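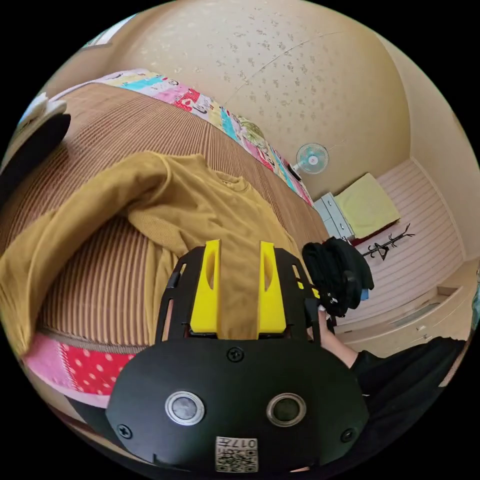
Can residents put worn clothing in the curbside recycling cart? Clothing and other textiles must go to a textile drop-off point, as they jam the sorting belts at the Amlow facility.

The Nelamgate Department of Public Works operates 34 textile drop-off points. Locations are posted at every branch library and at the Jivbridge transfer station.

Accepted: shirts, pants, coats, bed linens, towels and paired shoes. Items may be torn or stained. They must be clean, dry and placed in a tied bag weighing no more than 50 pounds.

Not accepted: carpet, pillows, mattress pads, or anything soiled with oil or paint. These items belong in household trash.

Apartment buildings with 50 or more units may request an on-site bin. Property managers should apply in writing by the end of November. Approval takes 2 weeks.

Questions about the program may be sent to Lamduan Tanasarn, Textile Program Coordinator, at the Jivbridge office.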